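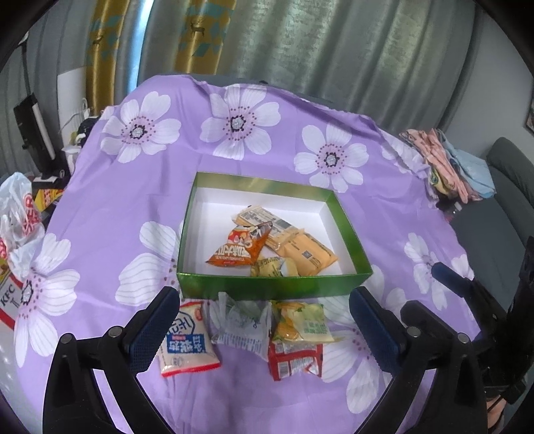
Putting the snacks away is the easy part, according to Anel Maluleke, and the trouble starts when you have to find the good attempt afterwards among all the ones where a crisp packet won.

Newsroom > Products & Services

Search news Go

Westeo launches Baller, a tidy-up service for hand-held gripper recordings

Westeo today opened bookings for Baller, which sorts and labels recordings of household jobs made with hand-held grippers. Customers film the work at their own table, flowery cloth and all, and Westeo does the dull bit.

The launch menu has 28 tasks. Packing snacks into an open box is one of them, and shiny wrappers with crimped ends have been given a label of their own, having earned it.
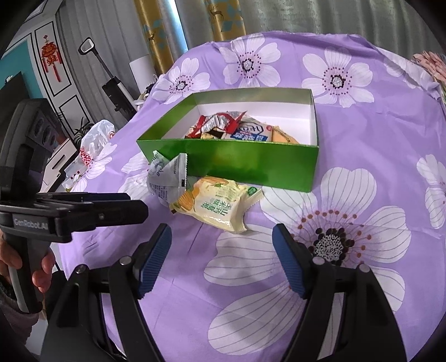

Issued by the Westeo press desk, Saturday, 6 am

Baller takes recordings from one gripper or from two people working at the same table. Each batch can hold up to 191 clips and comes back within 30 hours, with fumbles marked as fumbles. Customers who would like them called something kinder may edit the labels themselves.

Bookings are open now through the Westeo site. Folding towels joins the menu in August. Fitted sheets are under discussion.

Related releases
Mathias clip viewer gets a bigger pause button
Westeo and Grorka to share task names
Baller: notes for trial customers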